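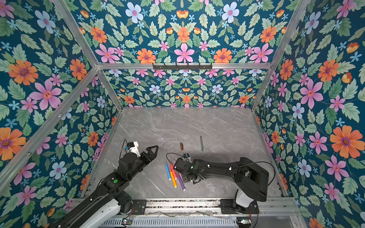

双臂整理彩笔,右臂总是抓偏,求指点

楼主 tsao_47
发表于 2019年6月11日
大家好,我是留学生,中文写得慢,请多包涵。我们社团的课题叫 Vuvik,任务是用两只机械臂把桌上的笔整理成一排。九月要参加 Fillstead 的学生比赛,每轮有时间限制。现在左臂比较稳定,右臂抓紫色笔的时候经常夹得太靠下,一抬起来笔就转。 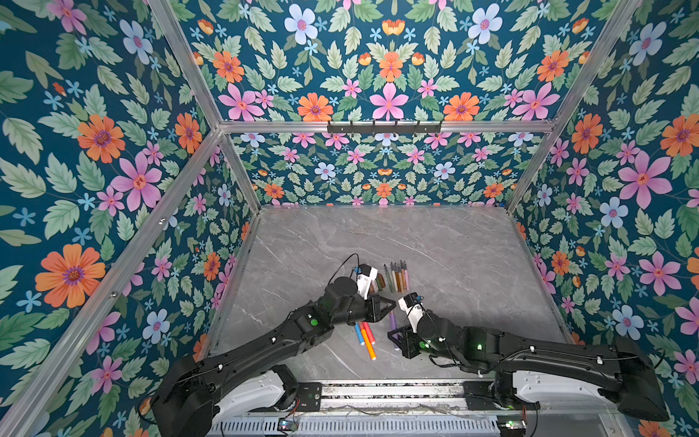 右臂夹紫色笔的位置

2楼 Podley
夹得低不一定是问题。你先查标定。我们去年抓取点偏了6毫米,改了很久程序,最后发现是底座螺丝松了。

3楼 老面条
不同意楼上。底座松的话,抓什么都会偏,不会只偏一种笔。我认为是训练数据太少,请问你们录了多少次?

4楼 tsao_47
回复3楼:一共录了1000次,但是大部分是左臂先动,右臂的比较少。底座我今天晚上检查。另外拔了笔帽的笔,我们也想处理,这部分还没有做好。 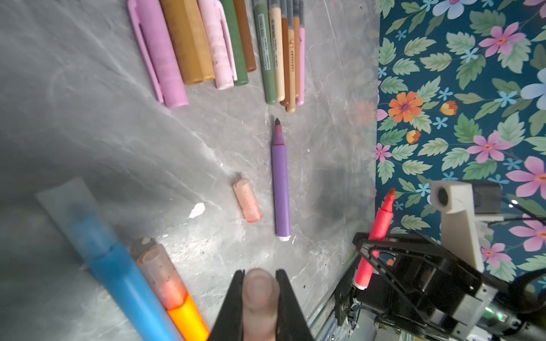

手腕相机看到的桌面,紫色笔没有盖笔帽

5楼 老面条
那就对了,右臂的数据要补。笔帽的事我建议先放一放,规则里如果不加分,就不值得花时间。

6楼 Podley
我还是觉得先拧螺丝,五分钟的事情。笔帽我倒是支持做,评委喜欢看双臂配合。

7楼 tsao_47
谢谢两位。螺丝检查过了,右边有一颗确实有一点松,已经拧紧,可是紫色笔还是会转。明天开始补录右臂的数据,录完以后再来报告。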